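Unit 4: Water, Power and Road Networks in City-Building Games

Course handout, Introduction to Simulation Game Design

Purpose of this unit

Students will study how a city-building game represents public services and how those services limit the growth of a player's city. The practice city for the unit is Skedunberg, a river settlement on the standard course map. Each student receives the same saved city and works on a separate copy. The saved city should be kept unaltered until the written plan has been approved.

4.1 The starting position

Skedunberg is divided into four districts. Jarnness lies on the north bank and holds the older housing. Alleck is the industrial district, downstream of the bridge. Toom is zoned for offices and remains largely unbuilt. The fourth district, Skedunberg Center, contains the town hall and the main station. The city begins with a balanced budget and a small reserve, but its water intake stands downstream of the Alleck sewage outlet. Students should trace the effects of this placement before making any change to it.

4.2 Supply and demand

Most games of this type treat water and electricity as pooled quantities. A building is either connected to the pool or it is not, and the pool either meets total demand or falls short. Road traffic is handled differently. Each vehicle follows its own route, so a road network may have ample capacity overall and still fail at a single junction. In the saved city, the junction between Alleck and the bridge is the usual point of failure.

The following terms will be used in class and in the written report:

Coverage: the area within which a service building has an effect.
Load: current demand expressed as a percentage of capacity. A load of 100 means that no reserve remains.
Upkeep: the recurring cost of a building, charged whether or not the building is in use.
Zoning: the assignment of land to housing, trade, industry or offices.

4.3 Household demand

Players often expect each home to be simulated in detail. In the course model, a dwelling has one figure for water use, and bathing, cooking and cleaning are all included in it. The figure rises when a building is upgraded. Students who wish to propose a more detailed model may do so in the optional section of the report, provided that they state what decision the added detail would give to the player. 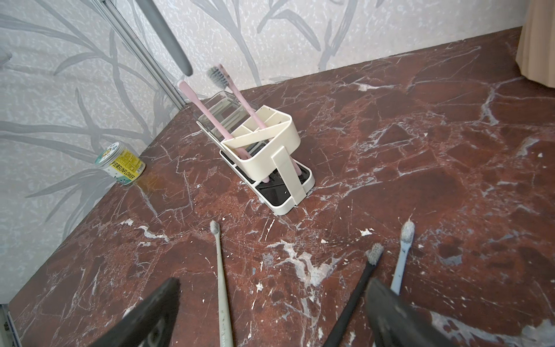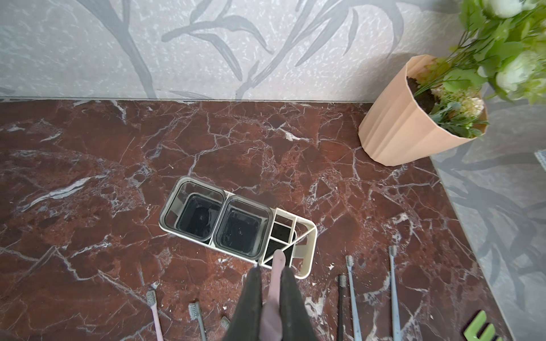
4.4 Assignment

Prepare a plan that brings Skedunberg to a stable water supply within 13 game months. The plan must keep the load on the water system below 100 at all times and must not remove any housing in Jarnness. Loans are permitted. Changes to the map, unlimited money and user-made modifications are not.

The report should be no longer than 9 pages, including tables. It should state the order of construction, the expected upkeep of each new building and the effect of the plan on traffic at the Alleck junction. Where the result in the game differs from the plan, both figures should be reported.

Reports are to be submitted with the final saved city. Students working in pairs should submit one report bearing both names.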